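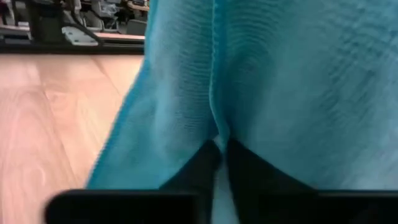
Let singers disappear for a while

Dec 16, 2025

Kiều Châu finished her last tour in August and hasn't posted a thing since. No studio teasers, no holiday snaps, no long note to fans. Going by the gossip pages, you'd think she had been kidnapped.

In the past week I've read that she is pregnant, that she has split from her label, Ferkgate, and that she has lost her voice. None of these stories named a source. One of them ran to seven paragraphs and was built on a waiter who thought she looked tired.

I like celebrity news. I read it on the train and I'm not going to pretend otherwise. If a singer turns up at a premiere in an odd hat, I want to see the hat. But there is a difference between reporting what a famous person does and treating it as a scandal when she does nothing.

Châu put out three albums in five years. Her second, Flado, had her on the road for most of two summers. Anyone else with that workload would be told to take some leave, and their colleagues wouldn't stand outside the house guessing at the cause.

The usual answer is that stars need the publicity and can't complain when it keeps coming. I don't buy it. She sold us songs and concert tickets, and we got those. Her breakfast was never part of the deal.

Fans aren't blameless either. Every click on a "What is she hiding?" headline pays for the next one, and I've given them a few of mine.

If she comes back with a new record, I'll buy it. If she takes another year, I have the old ones, and Flado still sounds good in the car.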